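How do you get a late starter to keep up piano practice without it turning into a battle?

Posted in Learning at Home > Music

Dorottya Szalai
Hello all, I've been reading this board for months and finally have something to ask. My mother is 71 and has decided to learn the piano. She never had lessons as a girl, though there was an upright in her aunt's front room that she wasn't allowed to touch, and I think it has been on her mind ever since. She moved in with us in Mandatstead last spring, and in September we bought her a second-hand digital piano, a Kendmont with the full set of keys and a proper pedal. It cost 400 pounds including the stool, and it lives in the back bedroom where she can play with headphones on if she wants.

The first few weeks were lovely. She played before breakfast, she played after the news, and she rang her sister to play down the telephone. Now she's got as far as putting both hands together and it has all gone sour. She sits down, goes wrong in the same bar, starts again from the top, goes wrong again, and comes out looking as though someone has told her off. Then she won't go near it for days. If I say anything encouraging she says I'm humouring her, and if I say nothing she says I've lost interest, so I can't win either way!

She has a teacher, a very nice young man, but only every other Saturday, and she's a bit shy of telling him she's stuck. She's working from a thick old tutor book by somebody called Antal, which has 227 pages and hardly a picture in it. She's on the page with the little waltz. My husband thinks we should leave her be and let her give up if she wants to. I don't think she does want to. Has anyone been through this with a parent, or started late themselves? I'd be so grateful for anything practical. Sorry this is so long.

Prallenura
Oh, I do feel for your mum, and you needn't say sorry for the length, mine will be worse. I started at 63 after I retired from the post office, and the both-hands-together stage very nearly finished me off. I cried over a tune called The Cuckoo, which is eight bars long and meant for six-year-olds.

What jumped out at me is the starting again from the top. I did that for a whole winter. You end up playing the first line beautifully, because you've played it hundreds of times, and the difficult bar just as badly as ever, and what's more you've learnt to dread it. My teacher got a pencil and drew a box round the bar where I went wrong plus one note either side, and told me I wasn't to play anything outside the box until the following week. Left hand on its own, slowly, then right hand on its own, then both of them at a speed so slow it hardly sounds like music. She called it walking pace for snails. It took me four days, and then I put the rest of the tune back round it and sailed through, or nearly.

The other thing was the time of day. I used to practise in the evening after the washing up, when I was tired and cross, and everything sounded dreadful. Ten minutes after my first cup of tea did more good than an hour at night. I kept the lid up and the book open at the right page so there was no fuss about beginning. I know that sounds like nothing, but hunting for your glasses and then the book and then the page is quite enough to put you off when you're feeling wobbly about it.

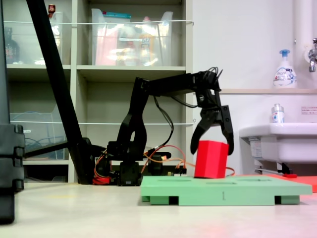

Fennimore's Gran
Can I put in a word about the headphones? I'd take them off her, if the rest of you can stand it. My brother-in-law learnt with headphones and he told us he could hear every tiny slip right inside his skull, and that once he played out loud in the room it was far kinder to him. Besides, a bit of life going on in the next room is company. You needn't comment on anything. Just carry on with the ironing and let her get on with it.

I don't agree with your husband, by the way, though I'm sure he means well. People say "leave her be" and what the other person hears is that nobody minds whether they carry on. I'd ask her to teach you something. Sit on the end of the stool and say you've always wondered where middle C was. My daughter did that with me and my crochet and I was so pleased I didn't put the hook down for a month.

oldbellows
Get a different book. The Antal is good but it goes at a gallop after the first third and it was written for students with a teacher twice a week. There are large print ones for adults now. Ask at the library before you buy.

Prallenura
I was going to say that about the book and forgot, so thank you! I'd only add, don't take the old one away. She may be fond of it. I'd put an easy one beside it with tunes she knows already, hymns or songs from when she was courting, whatever she hums about the house. When you know how a tune goes, your fingers have something to aim at. I had a folder of them and used to play one as a treat after doing my boxed-up bar.

And do have a quiet word with the teacher, or better still get her to write it down on a bit of card and prop it on the music stand, so that he sees it when he comes in and she doesn't have to say it aloud. "Stuck on bar 11, left hand" would do. He'll be glad of it. Teachers like to know where to begin, and he can't guess if she plays him the bits she's good at, which we all do, I'm afraid.

Dorottya Szalai
Thank you all so much, I read these out to my husband over supper and he has gone rather quiet. I've pencilled the box round the bar with Mum's permission (it's the one where the left hand has to jump) and she has agreed to the snail's pace, though she says she feels silly. The headphones are in the drawer for now. She played with the door open this morning and the dog went in and lay on the pedal, which made her laugh more than she has in a fortnight.

I asked her to show me middle C as well. She took it very seriously and I've been given homework. I'll ring the library tomorrow about the large print book, and if anybody remembers the name of a good one for songs of the fifties, please do put it up here.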